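Kendavar Toy Library reopens with a bigger room and a lot more shelves

June 7, 2025

Families in Kendavar have their toy library back. After closing in February so the old hall floor could be torn up and replaced, the library opened its doors again this morning in the former bakery on Dririne Street, and by the time the kettle had boiled there was already a lineup of strollers reaching to the corner.

The new space is a good deal larger than the old one, which many of us remember fondly as a cupboard with a window. There is room now for the train tables to stay up all week, a carpeted corner for babies, and a proper counter where parents can return puzzles without balancing them on one knee. The collection has grown too, to 1000 toys, games and costumes, thanks in good part to neighbours who cleared out their basements over the winter and brought along whatever still had all its pieces (and a few things that didn't, but were too well loved to turn away).

Sigrún Nørgaard, the library's coordinator, spent most of the morning at the door greeting people by name and handing out membership cards. "I had parents come in today who borrowed from us when they were small themselves," she said. "One of them went straight to the dollhouse and checked that the little stove was still in it. It was, and I was very glad, I can tell you!"

Membership stays at $12 a year for a household, and members may take home five items at a time for up to three weeks. Grandparents and home daycares are welcome to join as well. Anyone who finds the fee a stretch is asked to have a quiet word at the counter, where something can always be worked out.

Pretend food has long been the most borrowed category, and it now has a whole bay to itself beside the dress-up rack. The plush pieces go out especially quickly, being soft enough for the youngest children and kind to the toes of whoever walks through the living room in the dark.
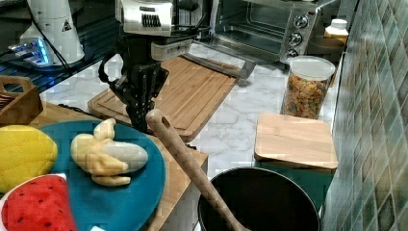
Plush corn and a half-peeled banana, with a blue plate and a wooden cutting board.

The library would still be grateful for floor puzzles, balls and outdoor toys now that the warm weather has come, and for wooden blocks in any colour. Donations can be dropped off during opening hours, washed if at all possible, and please, no stuffed animals until the fall, as the bins are full to the brim.

Regular hours are Tuesday and Thursday from 9:30 to noon, and Saturday from 10 to 2. The side entrance on Asta Lane has a ramp and is the easier way in with a double stroller. Story time with Eren's Puppets starts later this month, and a sign-up sheet is on the counter.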